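Caltcombe Neighbors Board > House and Home > Washing stuffed animals: is the freezer thing real?

Page 1 of 1

pawlak_k
Posted January 23, 2026
My sister-in-law sent me one of those articles saying you should put every stuffed animal in the house in the freezer overnight to kill dust mites, then run it through a hot wash, then freeze it again. My daughter has a bin full of them and I have a small freezer with food in it. The article was on the site of a company called Medden that sells, surprise, a 400 dollar "plush sanitizing cabinet." So before I clear out the peas, does any of this do anything? I have no allergies in the house that I know of. She just drags them everywhere.
– Ksawery Pawlak

tubsandtiles
Freezing does kill mites if it's cold enough for long enough. What it doesn't do is remove them, or their droppings, and the droppings are what people react to. So you end up with a frozen toy full of dead mites. You still have to wash it. Freezing twice is silly.

MrsGorse
I have frozen my kids' toys for years and my son's sniffles went away. Twenty-four hours in a zip bag, then a gentle cold wash. I wouldn't be so quick to call it silly.

tubsandtiles
How old was he when the sniffles went away? Kids grow out of sniffles. I'm not saying don't do it, I'm saying you can't tell from that.

MrsGorse
He was five. And they came back when we skipped a month. Believe what you like.

hollowaybend
The cabinet is a box with a warm fan in it. I looked at the page. It says "up to 3,029 particles removed per cycle" and never says particles of what, or how many there were to start with. I could get 3,029 particles off a teddy bear by dropping it on the porch.

pawlak_k
That number bothered me too. I wrote and asked them what was being counted. Got back a coupon.

lintfilter
Former laundromat worker here. We had a big front loader, and people brought in bags of toys every March when they did spring cleaning. My rules:
Read the tag. If it says surface clean only, there's often a battery box or a cardboard piece in there.
Pillowcase, knotted at the top, or a mesh laundry bag.
Warm for the sturdy ones, cold for anything with long white fur, because it mats.
Tumble on low or no heat with a couple of clean towels. High heat will ruin fake fur in one go and it doesn't come back.
Dry means dry all the way through. Squeeze the belly. If it feels cool in the middle, it's still damp.

MrsGorse
Agree with all of that except the dryer. I would never. Line dry by the ears.

lintfilter
By the ears is how you get long ears. Lay it flat on a rack. And thick ones on a line in cool weather can stay damp inside for days, and then you've got a smell no cabinet is going to fix.

hollowaybend
What about the Amunel spray? The ads say no washing needed.

tubsandtiles
It's perfume as far as I can tell. The bottle I bought listed fragrance and water, and then I gave up reading. My dog's blanket smelled like a dog in a flower shop.

Kaczorowski_fan
I'll stick up for the spray a little. It's fine between washes if you just want the toy to smell okay for a sleepover. I wouldn't use it on anything a baby chews. But if you expect it to clean, no.

lintfilter
Mixed batches are where people go wrong. A tiger with stripes and a white plush shouldn't share a first wash until you know the dark colors hold. Dab a damp white cloth on the stripes. If color comes off on the cloth, wash it alone.
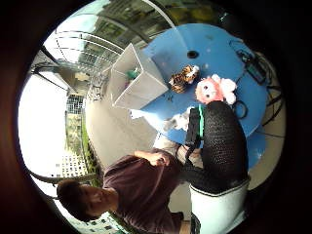

How often should stuffed animals be washed if no one in the house has allergies?
Every couple of months is plenty for the ones that get slept with, plus any time one has been on a sick kid or a muddy floor. The ones on the shelf can go much longer with a vacuum now and then.

MrsGorse
Every couple of months! Every 2 weeks in this house.

tubsandtiles
And how do they look after a year of that?

MrsGorse
Loved.

pawlak_k
Okay. I'm keeping the peas where they are. I'll wash the bed ones in pillowcases this weekend, skip the cabinet, and do the cloth test on anything with dark fur. Still not sold on the dryer, so I'll try it on one she doesn't care about first.

lintfilter
Low heat. Check it at twenty minutes.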